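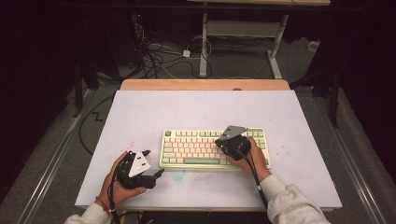
Typing in two languages, and a few words about the spring meeting

Many of you wrote to me after the last newsletter and asked the same thing: how do I type Polish and Lithuanian letters on a keyboard which was sold for English? I promised to answer, so I will do it now, before the notes about April.

When I started to translate, I had a small paper taped to my desk with number codes. For every ą or š I held one key and typed the code with the other hand. I worked like this for 14 months. My wife said it sounded as if I was doing accounts and not letters. Please do not do it like me.

The easier way is to add a second layout in the settings of your computer. You do not need to buy anything. For Polish, choose the layout called "Polish (Programmers)". The letters stay where you know them, and you hold the right Alt key together with a, c, e, l, n, o, s or z to get the Polish letter. Only ź is different, it is on the x. After a week your hand remembers it.

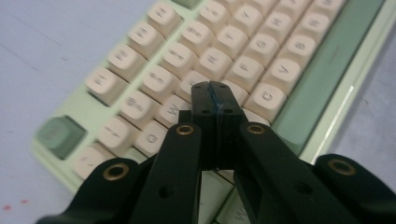 Mint-green keyboard, placed diagonally.

Lithuanian is a little harder. The usual layout puts the special letters on the row of numbers, so when you want to write a number you must hold the right Alt or switch back to English. For a long text this is fine. For a price list it is terrible, and I once sent a customer at Šimkus a table where half of the numbers were letters. He was very polite about it.

If you change between languages often, learn the shortcut for switching. On Windows it is the Windows key and the space bar. Look at the small letters in the corner of the screen before you type a password — this has cost me more time than all the grammar.
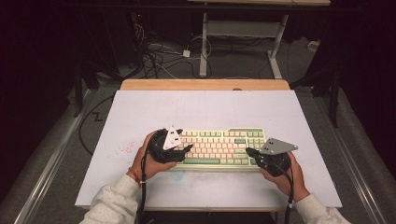

One more question came from two readers, about stickers for the keys. I used them for one winter. They help in the beginning, but the edges collect dust and you continue to look down. A printed picture of the layout next to the screen is better, and you can throw it away later.

Now the meeting. We will see each other in April in the back room of Rustik, the same as last year. Please bring one page you have translated and are not happy with, in 4 copies. The glossary of kitchen words has grown to 3,980 entries, and I would like help with the part about baking, where my knowledge is poor. Write to me if you can take some pages home.

Witold Kubiak
March 18, 2022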